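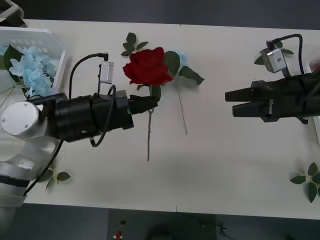 Two-Arm Handover at Notlow: The Contact Event and What Changed
Speaker notes. Rozália Ďurica, Zisine. Safety and Operations Session, 8th October.

Opening

Good morning. The subject of this talk is a contact event between two robot arms in the handling cell at our Notlow site in May. There was no injury. There was damage to one gripper finger and one cable, and there was a second contact eleven minutes after the first. The second contact is the reason the event was classed as a safety matter and the reason I have been asked to speak.

I will cover the task, the sequence of the event, the two causes, and the changes now in force. Ashley Tindall led the review and will join me for questions. Please hold questions on the cell controller until then.

Slide 2: The task

The Notlow cell handles artificial flowers for a display assembly line. One arm picks a stem and brings it to the middle of the table. The second arm closes on the stem, the first arm opens, and the flower is placed. We call the exchange the handover.

Artificial flowers were chosen as a hard case. The stems are thin and they bend. The blooms are large compared with the part of the stem that can be gripped, and the leaves move when touched. Vovholm, our partner on the project, supplied the handling requirements.

Before the event the cell had completed 1,741 handovers without a contact. I ask you to treat that number with care. Most of those runs used smaller blooms, and the large rose had only been added to the schedule that week.

[Pause. Next slide.]

Slide 3: Sequence

The arm holding the rose arrived at the handover point and reported that it was ready. The receiving arm began its approach. Partway through, its wrist camera lost the stem. The approach continued. The receiving gripper closed on the body of the other gripper, and the force limit tripped. Both arms stopped as designed.

The operator at the console saw a force limit message with no further detail. The operator reset the cell from the console and started the same program. The arms made contact again, at a higher load, and this time the finger bent and the cable was pulled out of its plug. The cell was then isolated at the main switch.

The operator followed the written procedure in every respect. The procedure allowed a remote reset after a force limit trip. I would like that point to be clear to everyone in the room.

Slide 4: First cause, loss of view
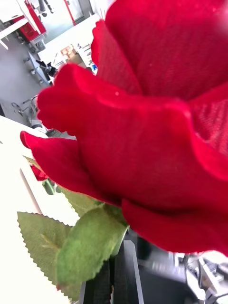

The controller, Bickerstaff, keeps an estimate of where the stem is and refreshes it whenever the wrist camera gives a usable view. When the view is lost, it keeps the last good estimate. We had set no limit on how old that estimate could become. With a slim flower this hardly mattered, as the view came back within a moment. A full rose is different. At this range the bloom runs out of the picture on two sides, the leaves spread across the part below it, and the stem at the gripper finger is hidden by the foliage. A camera in that position reports a great deal of red and green and has no stem to measure.

In the May event the estimate was more than 600 milliseconds old when the receiving gripper began to close. In that time the arm holding the rose had made a small correction to its own position. The correction was normal. The receiving arm did not know of it, and it closed where the stem had been.

The review also found that the confidence value attached to the estimate did not fall with time. An old estimate was reported with the same confidence as a new one. The log therefore looked healthy until the moment of the trip, and our weekly log check could not have raised a warning.

Slide 5: Second cause, the reset

A force limit trip can come from a light touch on a leaf or from two grippers pressed together. Our console showed the same message for both. Light trips were common in the early weeks, and staff had become used to clearing them from the desk. That habit was built into the procedure when it was written down.

The review team regards this as the more serious of the two causes. A lost view is a technical fault and will happen again in some form. A reset without a look at the cell turns one fault into two, and on another day a person might have been reaching in to free a stem.

[If asked: the cell guard was closed throughout, and the interlock was tested the same afternoon and passed.]

Slide 6: Changes in force

The stem estimate now expires. If no usable view has been received within the set limit, the receiving arm holds its position, and after a further wait it backs away along the path it came in on.

Each arm now sends its position to the other throughout the handover, including small corrections.

Remote reset after a force limit trip has been removed. A trained person must walk to the cell, inspect both grippers, the cables and the flower, and reset at the cell door. The inspection is signed.

The console message now states which arm tripped and the load recorded.

Large blooms are gripped lower on the stem where the leaves permit it. Where they do not, the item is handled by one arm only.

Slide 7: Results so far

We ran 1,000 handovers with large blooms after the changes. The receiving arm held its position and backed away in 20 of them. There were no contacts. The cell is slower on large items, and the line schedule has been adjusted to accept this.

Two matters remain open. The first is the time limit itself, which was set cautiously and may be revised once Vovholm has reviewed the data. The second is a fixed camera view of the handover point. The wrist cameras can both be blocked at the same moment, and the review recommended a source of position that does not depend on either of them. A decision is expected before the end of the year.

Slide 8: Request to other sites

Sites running any two-arm task should check two settings this month: the age limit on position estimates, and the list of trips that can be cleared remotely. If either is blank or unclear, please stop the task and contact Ashley Tindall's office — a short call is enough to begin with. Copies of the revised reset procedure are on the table by the door.

I will now take questions together with Ashley.

Recent items
Revised Reset Procedure for Two-Arm Cells
Notlow Site: Gripper Finger Inspection Guide
Cable Routing at the Wrist: Notes From the Spring Session
Vovholm Handling Requirements, Second Issue
Reporting a Contact Event: Who to Call and When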